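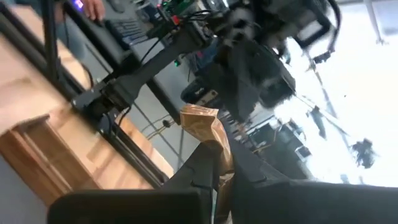 # Didico arm kit review: meeting minutes, July

**Location:** Rastusgate workshop, back bench
**Start:** 2:15 p.m.
**In the room:** Shahzad Durrani (chair), Roos Vermeulen (minutes), bench team, two people from packing
**By phone:** Tsolakis, for item 4 only

## 1. Last meeting

Minutes accepted with one fix. The spare finger sets were ordered by packing, and the earlier version said the bench team had done it. Roos has corrected the shared copy.

Still open from last time: the label for the emergency stop. Shahzad has the label and will put it on before he goes home today (it has been in his jacket for two weeks).

## 2. How the trial is going

Shahzad gave the update, and it was a happy one. The Didico kit has now been used for 800 logged picks on foil packets, and the bench team really likes working with it. Setup from the printed guide took one afternoon. Most of that went into routing cables, which the guide covers in half a page.

Foil was chosen for the trial on purpose. It creases, it slides, it shines, and every packet sits a bit differently from the one before. The tapered fingers have done better with it than any of us hoped! Gripping near the crimped end is still the favorite method, as it leaves the body of the packet alone and gives a nice upright hold for placing.

Points raised by the bench team:

- Closing force is set in software, in small steps, and the change takes effect on the next pick. Everyone loved this. On the Stukance unit we tried in the spring you had to stop, open a panel and turn a screw.
- The fingertips pick up a film after a long run. A wipe with a dry cloth clears it. We would like to know from Tsolakis if alcohol wipes are safe on them.
- The wrist camera view is tilted compared with the bench. New users find this odd for the first ten minutes or so and then stop noticing.
- Bright light on the right side of the wrist view washes out detail. Roos asked if we could try a blind. Agreed, cheap and easy, let's do it.

Packing asked whether the packets come out marked. Roos has kept a box of 50 picked packets and compared them with 50 unpicked ones. Creasing is a little heavier on the picked ones, no splits in either box. Packing would like to see the same check done with the thinner film before saying yes to it.

## 3. Misses

Out of the 800 picks, 75 needed a second try. Roos went through the notes and sorted them by cause. The biggest group by far was packets lying flat against the bench with no edge to get under. Second was two packets stuck together.

There was a good long talk about this one. Shahzad would like a small ramp at the pick point so the crimp is always lifted. Packing pointed out that a ramp gets in the way when they clear the bench by hand, and suggested a thin foam pad that the fingertips can press into. Both ideas will be tried. The foam goes first, as there is some in the store room already.

Stuck pairs are our own problem and would happen with any gripper. Packing will look at how the packets are stored.

## 4. Call with Tsolakis

Tsolakis supplies the kit and joined for twenty minutes. Friendly call, straight answers.

- **Price.** The full kit is quoted at $3000. That covers the arm, gripper, wrist camera, control board and one set of spare fingers. The rail is extra and can be bought later.
- **Wipes.** Alcohol is fine on the fingertips. Keep it off the joint covers.
- **Cables.** We said the loops near the lower joint are our one real worry, as a loose one could catch when the arm travels. They have a clip set for this and will send it free. They also asked for our notes to help them rewrite that half page of the guide, which went down very well in the room.
- **Indicator lights.** The guide lists the colors but does not say which light belongs to which board. They will send a one-page chart.
- **Repairs.** Joints can be swapped on site with hand tools. Motors go back to them. They would not promise a turnaround time, and Shahzad asked them to put something in writing before we order.

## 5. Bench tidiness

Raised by packing. The area behind the gripper has filled up with odds and ends, and the keyboard has drifted well inside the working area. Agreed to move the keyboard to a side shelf and to keep hands off the table while the arm is powered, even for a quick adjustment. Roos will add a line on this to the bench sheet.

## 6. Buy or keep looking?

The bench team would buy today. Packing is keen too but wants the thin film result first. Roos said this is the first kit we've tried where people have stayed past their slot to run a few more packets, and she counts that for a lot.

**Decided:** extend the trial until the thin film check is done. If that is clean and the repair terms arrive in writing, Shahzad will place the order for one kit without calling another meeting. The Stukance unit will not be looked at again.

## Actions

| What | Who |
|---|---|
| Emergency stop label | Shahzad |
| Blind for the bright side | Bench team |
| Foam pad trial, then ramp | Bench team |
| Thin film check, 50 packets | Roos |
| Storage of packets, stuck pairs | Packing |
| Cable notes to Tsolakis | Roos |
| Chase written repair terms | Shahzad |
| Keyboard shelf and bench sheet | Roos |

Closed at 3:40 p.m. Next meeting when the thin film result is in.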